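Der Kurze
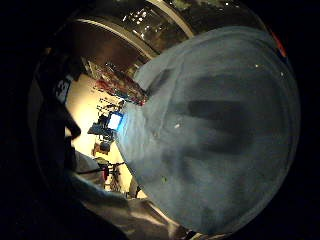 Die Antenne, die Eulalia Troncoso an einem Novemberabend auf das Dach ihres Vevitz schraubte, war so lang wie ihr kleiner Finger und hatte 40 Euro gekostet. Die alte war fast einen Meter lang gewesen und hatte sich mit jeder Tiefgarage der Stadt angelegt, zuletzt mit der unter dem Finanzamt, und dort hatte sie verloren. Eulalia hatte dafür eine Hose geopfert. Dann entschied sie, dass es ein Stück Stoff sein müsse, weil man sich die Finger an einem Stoff abwischt, wenn man über ein Autodach gebeugt steht und das Tuch vergessen hat, und so lag jetzt ein großes Stück hellblauer Stoff vor ihr, quer darüber dunkle, verwischte Streifen wie von gespreizten Fingern. Es sah aus, als habe jemand versucht, den Stoff an der Flucht zu hindern.

Sie drehte den Schlüssel. Das Radio sagte nichts.

Genauer gesagt, es rauschte, und in dem Rauschen sprach ein Mann über Kartoffelpreise, jedenfalls kam das Wort »festkochend« zweimal vor. Früher, mit der langen Antenne, hatte sie an dieser Stelle der Straße drei Sender empfangen, darunter einen, den sie mochte.

Am nächsten Morgen fuhr sie zu Jara.

Jara war ein Laden für Autozubehör am Ende des Gewerbegebiets, zwischen einem Fliesenmarkt und einem Gebäude, in dem gelegentlich Tanzkurse stattfanden. Der Mann hinter der Theke trug eine Weste mit der Aufschrift Vemus und hörte sich alles an, ohne ein einziges Mal zu blinzeln.

»Welchen Wagen fahren Sie?«

»Einen Vevitz.«

»Den mit Verstärker oder den ohne?«

Eulalia sagte, das wisse sie nicht. Er nickte, als habe er an diesem Tag noch keine andere Antwort bekommen.

»Die Kurzen von Vemus«, sagte er, »sind sehr gut.«

»Ich empfange damit einen Mann, der über Kartoffeln redet.«

»Das ist ja schon mal was.«

Er kam mit nach draußen. Er betrachtete die Antenne von links, dann von rechts, dann ging er in die Hocke und betrachtete sie von unten, wozu bei einer Dachantenne kein Anlass besteht. Er schraubte sie ab, blies in das Gewinde und schraubte sie wieder auf. Aus dem Radio kam eine Frauenstimme, die eine Staumeldung verlas, vollkommen klar, bis zu dem Wort »zwischen«.

»Sehen Sie«, sagte der Mann.

»Zwischen was?«

»Das weiß ich nicht. Ich fahre Rad.«

Er bot ihr eine Ceso an. Die Ceso war doppelt so lang, kostete 90 Euro und steckte in einer Schachtel, auf der ein Geländewagen durch einen Fluss fuhr. Eulalia fragte, ob man damit besser höre. Der Mann sagte, die Kundschaft sei zufrieden. Sie fragte, ob die Kundschaft Radio höre. Da musste er zum ersten Mal nachdenken.

»Die meisten«, sagte er schließlich, »haben das Telefon angeschlossen.«

Sie stand eine Weile auf dem Parkplatz und rechnete. Die kurze hatte 40 gekostet, die mittlere sollte 90 kosten, und eine lange, wie sie der Wagen ab Werk gehabt hatte, gab es nur noch auf Bestellung, Lieferzeit bis ins Frühjahr. Für gut 400 Euro, sagte der Mann, könne man auch gleich das ganze Radio tauschen, dann liege es wenigstens nicht mehr an der Antenne. Er sagte das ohne jeden Hintersinn. Im Fliesenmarkt nebenan ließ jemand etwas Schweres fallen und rief dann sehr ruhig einen Namen.

Sie kaufte die Ceso nicht. Sie kaufte ein Mikrofasertuch, weil sie fand, dass sie nach einer halben Stunde Beratung irgendetwas kaufen müsse, und der Mann tippte den Betrag ein und wünschte ihr guten Empfang.

Auf dem Heimweg nahm sie die Landstraße über den Hügel, die sie sonst mied, weil dort immer Trecker fuhren. Oben, kurz hinter dem Wasserturm, riss das Rauschen auf, und es lief ein Akkordeonstück, das sie nicht kannte und auch nicht besonders gut fand. Sie hielt trotzdem an. Eulalia stellte den Motor ab und ließ das Radio laufen, bis das Stück zu Ende war und eine Stimme erklärte, nun folge der zweite Satz.

Hinter ihr hupte ein Trecker. Sie fuhr 100 Meter weiter, in die Einfahrt eines Feldwegs, und da war er wieder, der Mann mit den Kartoffeln. Er war inzwischen bei den mehligen angekommen. Eulalia drehte lauter — man wollte ja nun doch wissen, was die kosteten.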